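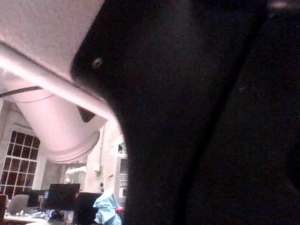
Dwynwen thinks we should stop changing the speed and the wait time on the same evening, and she wrote it to me twice, so I put it at the top of this entry. She is right. Last week we changed both and now we can't say which one helped.

Thursday, evening session. Project Girnier, student group, second notebook.
Present: Arwel, Siwan, me (Eluned). Dwynwen by messages. Aled came at the end for the key.

It was dark already before we started. The lecture in the next room went over time and we waited in the corridor. Siwan used the time to read the competition rules again and found that the part must be released fully inside the tray, with no part of the gripper touching the tray wall. I had understood that touching is allowed if the tray does not move. So my old notes on this are wrong, please don't use them.

Plan for the evening:
- leave the speed as it was
- change only the wait after closing
- write every miss, also the stupid ones

The wait was 900 ms at the start. Arwel wanted to go down directly to the half, but we agreed to go down in small steps and keep the same six parts in the same order. I called the parts, Arwel ran the program, Siwan wrote in the table. The table is in the shared folder under Dedwood, because the Girnier folder is still locked for Siwan. Aled, can you please fix this? It is the third time I ask.

Run 1, wait 900. All parts picked and placed. Slow but good. I would be content with this in the competition if the time limit was more generous.

Run 2, shorter wait. The small bracket fell back when the arm started to lift. We repeated only the bracket and it was fine. Siwan says a repeated part does not count, and I agree, it stays as a miss in the table.

Run 3, same wait as run 2. I asked for this to see if the bracket was bad luck. Bracket fine, but the long clip turned in the fingers and went into the tray at an angle. By the rules it is still valid. Arwel marked it with a question mark.

After run 3 we had a discussion which took longer than the runs. Arwel believes the fingers close with enough force and only the moment of lifting is too early. Siwan believes the inside of the fingers is too smooth for the clip, and that we hide this problem with the long wait. I don't have an opinion yet. If Siwan is right, the clip should turn sometimes also with the long wait, when we do enough runs. We never did enough runs.

Dwynwen asked by message why we don't read the motor current and lift when it is stable. I tried to do it in the spring with the Prothero library and the value came back late and with jumps. Maybe the new version is better. She will look at the code at home and tell us before the next session.

One mistake of mine: I started run 4 with the old position file. The arm went to the place for the tray from last month, above the bench, and released there. Nothing broken. Arwel stopped it. The file had number 121 and the correct one is three numbers later. I moved all old files to a folder called OLD and I ask everybody to do the same on their own computer. Run 4 is not in the table.

We didn't repeat run 4 because Aled needed the key back.

For next time:
- Arwel: one script which prints the name of the position file before the arm moves, and waits for Enter
- Siwan: ask the workshop for a thin rubber sheet, two kinds if possible
- Dwynwen: motor current, see above
- Me: write to the organisers about the tray wall, and correct my old notes
- Everybody: long clip only, wait 900, as many runs as we can do before the key goes back

The registration form for the Tarnum round needs a team name and a colour. We have no colour. Arwel wrote grey and I left it like this.

E.R.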